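作業ノート 音の部屋
2018年8月27日

『Nundavura』長編版、整音の続き。朝から台詞だけ。効果と音楽は全部ミュートして頭から通す。

昨日の時点で気になっていた箇所、やっぱり気になる。桟橋の場面、母親の台詞の語尾が波に食われてる。ピンマイクのほうは衣擦れがひどくて使えず、ブームだけで行くつもりだったが、ブームは母親が振り返るところで完全に外れてる。録音部のメモには「風、要注意」としか書いてない。要注意なのは知ってる。

とりあえず別テイクから語尾だけ借りた。口の動きが少し合わない。2フレーム前にずらしたら見られるようになった。監督には言わずに一度見せて、気づくかどうか。

ローカットは200Hzまで上げてみたが声が痩せすぎ。父親の声は元々低いので同じ設定だと別人になる。人物ごとに分けることにした。面倒だけど、まとめて掛けて後で戻すほうがもっと面倒(前の短編でやった)。

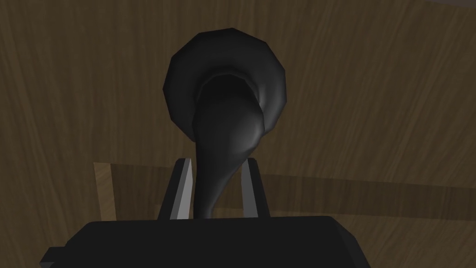
で、父親のほう。台所の場面は冷蔵庫のうなりが全カットに乗っていて、カットごとに高さが微妙に違う。撮影が二日に分かれてるらしい。ノイズ除去で消すと部屋がなくなって、台詞が宙に浮く。消しすぎないで、うなりの一番きれいな部分を伸ばして全体に敷いた。つなぎ目はこれでほぼわからない。

敷いた素材はループにすると耳が覚えてしまうので、長さの違うのを重ねて周期をばらす。途中で一回クロスフェードを忘れてプチッと鳴った。直した。たぶん他にもある、書き出し前に確認すすこと。

娘が戸棚を閉める音、同録のが以外といい。フォーリーで録り直す予定だったけど外す。皿の音は逆にだめ、紙を叩いてるみたいに聞こえる。これは録り直し。

午後はフォーリー。足音を先に片付けるつもりが、靴が決まらない。監督の希望は「疲れている人の足音」。疲れてる人の足音は靴じゃなくて間だと思うんだけど、それを言うと長くなるので、黙って三種類録って並べた。革底、ゴム底、サンダル。サンダルが一番疲れて聞こえる。でも画では革靴を履いてる。

革靴のかかとを少し引きずって、着地のあとに体重をもう一度乗せる。これで近くなった。マイクは膝の高さ、正面じゃなく少し横。近すぎると足音だけが前に出てきて、遠いと部屋の響きが勝つ。いつもの位置より半歩下がったところに床テープを貼っておいたので、続きをやる人ははがさないで。

布の音。母親のショールは木綿でやったら硬い。古いシーツのほうが合った。動作に全部付けるとうるさいので、座る、立つ、抱く、だけ。抱く場面はほとんど布の音だけで進むから、ここだけ丁寧に。息は役者の同録を活かす。
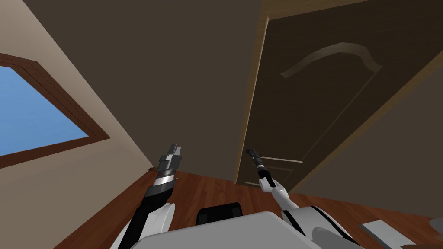

Senyo Yakubuからはその件で返信、息まで活かすなら前後の無音を詰めないでほしい、とのこと。編集の段階でわざと空けた間だそうで、そこに環境音を足すと意味が変わる、波も一段下げてくれ、足すなら風より遠くの発電機がいい、あの村で夜に聞こえていたのはそれだから。それと、抱き合うところの布は今のままだと「演技が大きく聞こえる」、半分でいい、と。

発電機、素材がない。いや、あるはずなんだけどどこに入れたか。ロケ音のフォルダが日付順じゃなくカメラ順になっていて、音だけ回した素材がばらばらに混ざってる。約200ファイル。ファイル名が録音機の自動連番のままなので、聞くしかない。早送りで聞いて、使えそうなのに印をつけた。発電機は見つかった、途中で犬が入る。犬の手前までなら使える。

ついでに見つけたもの。雨の始まり(かなりいい)、子供が数を数えてる声(本編に関係なし、でも捨てないこと)、誰かがずっと鍋をこすってる音。鍋は台所の皿の代わりになるかも。あとで試す。

布は言われた通り半分に落とした。半分だと聞こえない。三分の二くらいで止めた。Senyoには書き出しを聞いてもらってから白状する。

発電機を入れてみて。左に寄せると村の地図みたいなものができて面白いんだけど、次のカットで切り返すと位置が逆になる。理屈で言えば右に振るべきで、振ると客は多分発電機に気づいてしまう。真ん中の奥に置いて、低いところだけ残して、動かさない。夜の場面が急に落ち着いた。波を下げたのも効いてる。

映画祭用の上映素材、締切の件。Travatelからの仕様書がまた新しくなっていて、七月に来たのと音量の基準の書き方が違う。どっちが正か問い合わせ中。返事待ちの間は古いほうで作業を進めない。両方に合うところで作っておけば後でトリムだけで済む。
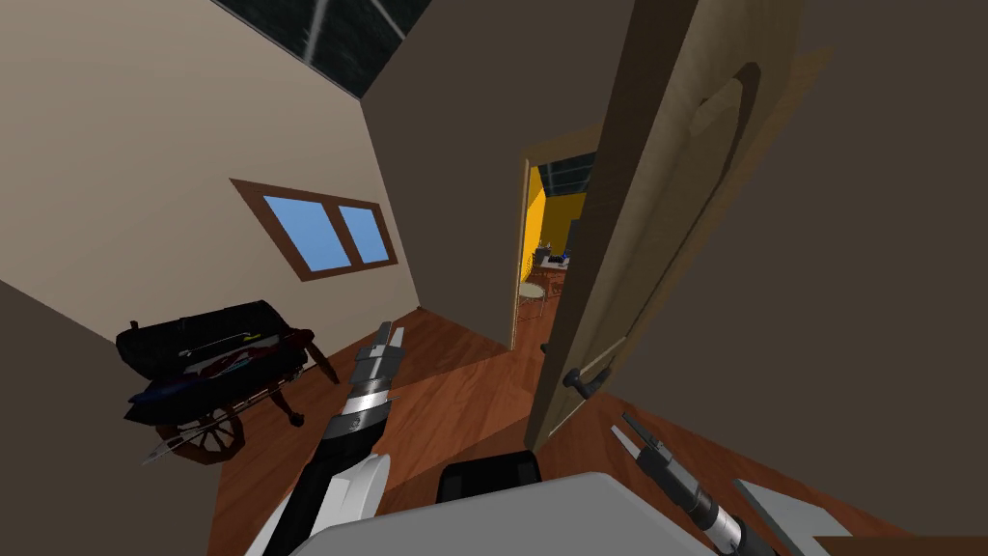

記 Sneha Rathore(ここから夜の分)

引き継ぎました。Prikierの試写室を夜だけ借りられたので、途中までのミックスを持ち込んで通しで聞いた。大きい部屋で聞くのは今回はじめて。以下、聞きながら書いたので順不同。

冒頭の波、作業部屋では控えめだったのに、試写室だと壁。台詞が始まる前に客が疲れる。入りをもっと遅くして、最初の台詞のところでは半分引いておく。

桟橋の借りてきた語尾、わからなかった。知ってて聞いてもわからなかったので、このままで。

台所のうなりは良い。ただ娘が出ていったあと、うなりが残りすぎて怖い映画みたいになってる。怖くていいのか監督に聞く。私は少し怖くていいと思うけど、その場合は次の昼の場面の頭がもっと明るくないと釣り合わない。

サラウンドの後ろから来る虫。これは下げる。後ろの席に座ると虫しか聞こえない。前の席だと丁度いい。中ほどの席を基準に決めて、後ろは諦めるか、虫の種類を減らすか。虫の層が重なってるので、高いのを一つ抜くだけで違うと思う。

音楽の入り、回想に入るところ。楽譜通りだと台詞の最後の音にかぶる。200ミリ秒遅らせたら台詞が終わってから入る感じになって、でも今度は画の切り替わりに間に合わない。かぶるほうを選んで、台詞の最後の音だけ少し持ち上げた。作曲のLaizerさんには連絡済み、頭の弱音をもう一段小さくしたステムを送ってくれるとのこと。届いたら差し替え。

足音、良いです。革靴に聞こえるし疲れてる。ただ階段だけ体重が軽い。上りは良くて、下りが軽い。階段の下りだけ録り直しをお願いします。床テープはそのまま。

電話の声の加工、やりすぎ。昔の映画の電話になってる。相手の声なのに言葉が半分聞き取れず、字幕が付く国ならいいけど国内では困る。帯域を広げて、歪みは外して、受話器から漏れてる感じは音量だけで作り直し。妹の声は子音が刺さるので歯擦音も見ること。

無音の件。試写室の空調が思ったより大きくて、Senyoが言っていた間が、空調の音で埋まってしまう。これはこっちでは直せない。本番の会場がどうなのか、Travatelに聞いてみる。空調を切れる会場かどうかで、発電機の音量を変えたい。

字幕のタイミングは担当じゃないけど気になったので書いておく。父親が黙ってから字幕が残る箇所がある。黙っているのに文字がしゃべってる。字幕の人に伝えてください。

セッションは別名で保存、昼のとは混ぜてません。プラグインの一つが試写室の機械に入っておらず、そこはバイパスで聞いてます。残響が短く聞こえたらそのせい。
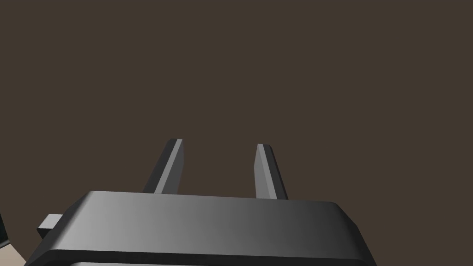

明日やること

階段の下り、録り直し。靴は棚の下の段。
虫、高い層を一つ抜いて書き出し比較。
鍋の音を皿に当ててみる。だめなら普通に皿を買う。
電話の声、加工なしの状態から作り直し。
波の入り。母親の最初の台詞に合わせてフェード、手で書く。自動のカーブだと機械的。
台所の残りのうなり、監督に確認(怖い版と怖くない版、両方書き出しておく)。
ロケ音のファイル名を付け直す。印をつけた分だけでいい。残りは時間ができたら。
Travatelに仕様書と空調、一通にまとめて送る。
バックアップのディスクが残り200GBを切りそう。古い短編のセッションを移してから今日の分を取る。移す前に中身を開いて再生できるか見ること。
ヘッドホンの右、たまに落ちる。ケーブルかも。替えは引き出し。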